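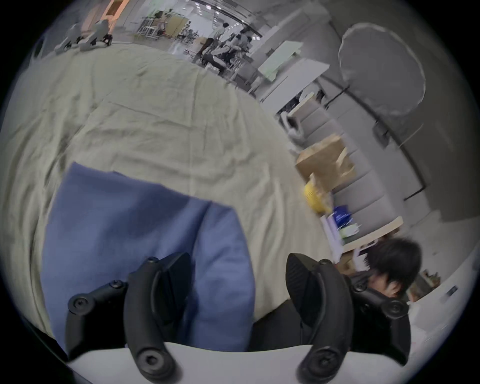

The view down the fingers of a Corkier hand gripper, with a folded blue cloth just past the left one.

Folding Lessons

Ask a room full of engineers what they'd most like a home robot to do and somebody will say laundry before you've finished the question. Cloth is awful stuff for a machine. It slumps, it bunches, it hides its own corners, and no two T-shirts ever land the same way twice. So I was delighted to spend a few weeks with Corkier, a kit from Travden that lets you teach folding with your own two hands.

You don't steer a robot at all. You hold a gripper in each fist, pick up the shirt and fold it, and the camera on each gripper records what the fingers are doing. Later, a robot arm wearing the same fingers learns from those recordings. At $1,396 for a pair, it costs far less than the arm I would otherwise have been fighting with.

The fingers are my favorite part. They're matte black plastic with ridged pads on the inside faces, and they take hold of a thin hem surprisingly well. After an evening I had stopped thinking about the squeeze and was just folding (badly, but I fold badly by hand too).

Gilberto Bermúdez, who runs the training sessions at Brikham, has watched plenty of beginners. "Everybody goes too fast," he told me. "They fold like they're late for a bus. Slow down at the grab and the rest looks after itself." He also likes people to work on the floor, with a big plain cloth underneath. I grumbled, then tried it, and my knees hated it and my folds got better!

A rolled hem is good practice. Take one end in each gripper, pull until the fabric between them goes tight, and you'll feel right away if one hand is lagging. 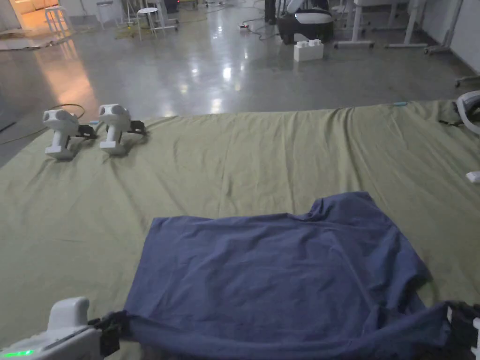

What could be better

The wide-angle view takes some getting used to. Straight lines bend hard near the edges, and when I played back my first session I couldn't tell my left sleeve from my right. The manual gives this 2 short paragraphs, and it deserves a chapter.

Sorting is the other chore. Owino, the software that comes with the kit, flags clips where the grip slipped, but it's too strict out of the box. It threw out 49 of my early folds, and I'd argue for keeping half of them. Loosen the slip setting before you start – it's under Review, not under Capture, where I spent an hour looking.

The shared folding library stood at 3,889 clips when I last checked in December, and a few of the towels in there are mine. I've moved on to fitted sheets. Wish me luck.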